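Our house rules for gripper sessions now run to 10 items. Rule 1 is "clear the surface." I would like it noted that I wrote rule 1.

Rule 2: free hand stays out of the jaws' path. If it has to come in to hold something, it comes in slowly and from the side, and you say so out loud. Yes, even alone. Especially alone.

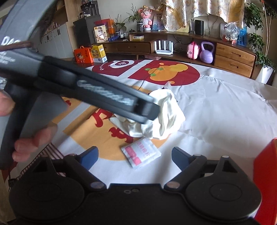
1 min read

Rule 3 covers straps and cords. They get their own line because they bend, they snag, and they make confident people look silly. Hold one end, keep the other where you can see it, and stop if it goes near a joint.

Rule 4 was "use common sense." Kazue Furukawa struck it on Monday – you can't audit common sense, and she has met us.

Rule 5: cloth is an object. A crumpled towel gets logged as crumpled. Do not smooth it out between takes so your numbers look nicer. I know who you are. I am who you are. 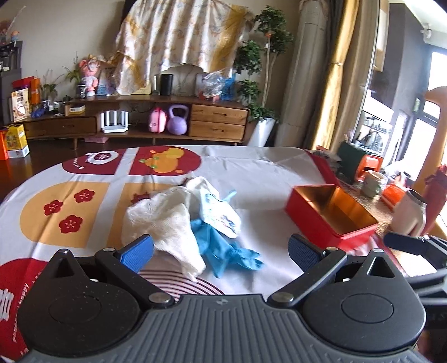

Jui-lin Kwan: Fine, but who checks the log? At Rurero we had 30 pages of handling rules and one guy initialing all of them at 5 p.m.

Fair. Rule 6 is now that whoever ran the session can't sign it off. Rule 7, pad check before every session, stays where it is. Rules 8 through 10 are about labeling and I'm told they're very good.

Draft goes around again in November. Send complaints in writing, one per line – Raymonde Sawatzky is numbering them.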